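Planning an open day demo with a two-arm robot, what do visitors really want to see?

Posted by tinwhistle_ro in Workshops and Clubs

Hello all. In August our makers' club in Lirndale opens its doors to the public for one afternoon. We have two arms on one table and we want to show them sorting and stacking small blocks. Last year we had 383 visitors and we only showed 3D printers, so people walked by quickly. I am worried about three things. How long should one demonstration be? Do we let children put the blocks on the table themselves? And what do we say when the robot misses? I was never at such an event as a visitor, so any experience is welcome.

Abdelilah Gaber

I can tell you about the open day at Fenderix in Quinlan, where I went with my daughter and my nephew. Please excuse my English, I will try to be exact.

They gave a short demonstration every half hour, and in my opinion this was the correct choice. The talking part was four minutes and after it the arms worked for maybe six. When it was longer, in the first round, the families at the back went away to look for coffee. The woman who presented stood at the side of the table and not in front of it, so the small children could see. She also told us at the beginning what the robot would try to do. I recommend this very much. If people do not know the task, they see only an arm that moves slowly.

For the blocks I would keep it simple. Wooden cubes in a few strong colors are enough, and a sheet of plain brown paper under them is cheap and helps the eye - on a white table with nothing on it, people lose interest in where one thing ends and the other begins.
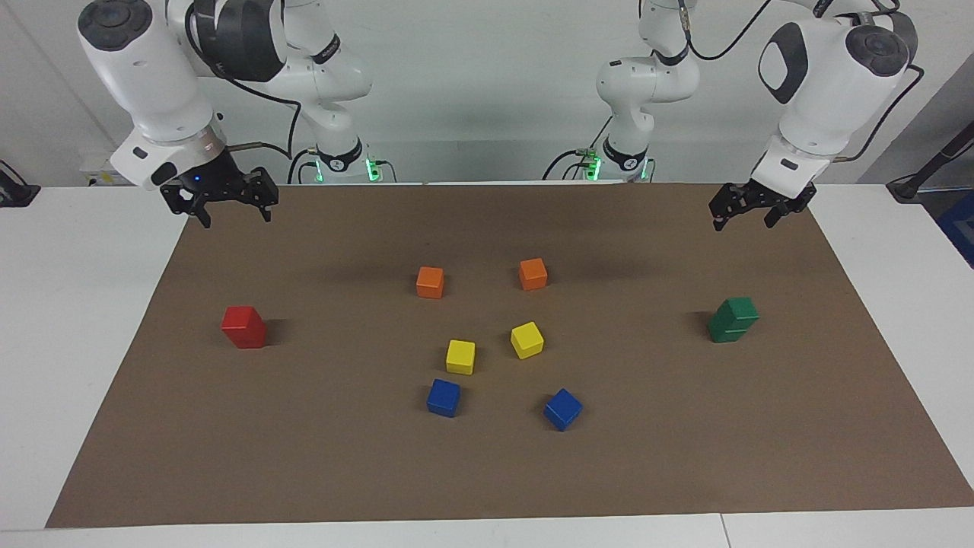 My nephew asked if the arms can hit each other, and every group after us asked the same. Prepare the answer to this one well. The presenter had a good explanation about the shared space in the middle, but she gave it too fast and with difficult words.

About children placing the blocks: at Fenderix they could choose a color, and a member of the staff placed the block with the arms stopped. The children accepted this without complaint. I would not let any hand over the table while the motors are on, even if the speed is low.

When a grasp failed, she said "it missed, let us see if it tries again" and waited. I think people liked the misses more than the successes. One thing was bad, the room was loud and there was no microphone.

mossbank

Get a microphone. Also put tape on the floor so people know where to stand. We did 2 demos an hour at Comlow and that was plenty.

pell_and_sons

Depends on your robot.

Comments

tinwhistle_ro: Thank you Abdelilah, this is very useful. We will do the choosing of the color, and I have asked for tape.

hedda77: How did they handle the line at the door? We had a terrible one at ours.

Abdelilah Gaber: They gave paper tickets with the time on it. My ticket was for 2:30 and we entered at 2:40, so it worked quite well.

mossbank: Tickets are good, but print extra. Ours ran out before lunch.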